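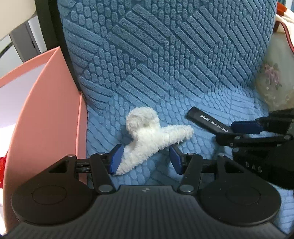
Home Fire Safety Walk-Through – Gollow Street Apartments, Unit 26
Walked by Vanderleia Guimarães with Isamu Fujimoto, Thursday, 6:15 pm
Work order 3782

Second walk-through for this unit, and what a difference from January! Comments are in full wherever there was something to say.

ENTRY AND HALL
Smoke alarm sounds on test button – OK. Nice and loud, we heard it in the kitchen with the fan running.
Alarm date label readable – OK
Front door opens fully, no key needed from inside – OK
Hall clear to full width – OK. The shoe rack has moved to the closet. Thank you!

KITCHEN
Extinguisher mounted, needle in green – OK. Tag 918.
Towels and paper away from burners – FIX. The paper towel holder is still right beside the back left burner. Isamu suggested the inside of the pantry door, and there's plenty of room for it.
Range hood filter clean – OK. Really beautifully clean, best one on this floor.
Toaster unplugged when not in use – OK

LIVING ROOM
Outlets cool to the touch, covers whole – OK
No cords under rugs – OK
Power strips not chained together – FIX. One strip is plugged into another behind the TV. A single longer one will do the job.
Space heater 48 inches from curtains and furniture (our house rule, stricter than most) – OK, measured twice
Lighters and matches off seating and put away – FIX
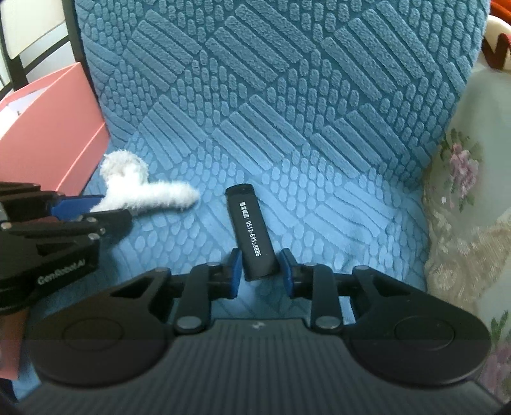
Living room: black lighter on blue sofa cushion.

Please keep lighters in a high cupboard or a closed tin. Cushions are easy to sit on and easy for small visitors to reach, so this one goes for every unit – Arlindo Assunção has spare tins in the office, free, just ask.

BEDROOMS
Smoke alarm in each – OK in the front room. Back room chirps, battery swapped during visit, now quiet.
Window opens without tools – OK, although the back one is stiff. Reinaldo Sales will bring silicone spray.
Candles – none in use

ESCAPE PLAN
Two ways out known to everyone – OK. The kids drew their own map and it's terrific, with the stairs in red.
Meeting place agreed – OK, the Rirnham bus shelter

Three items to fix. Recheck next Thursday, same time.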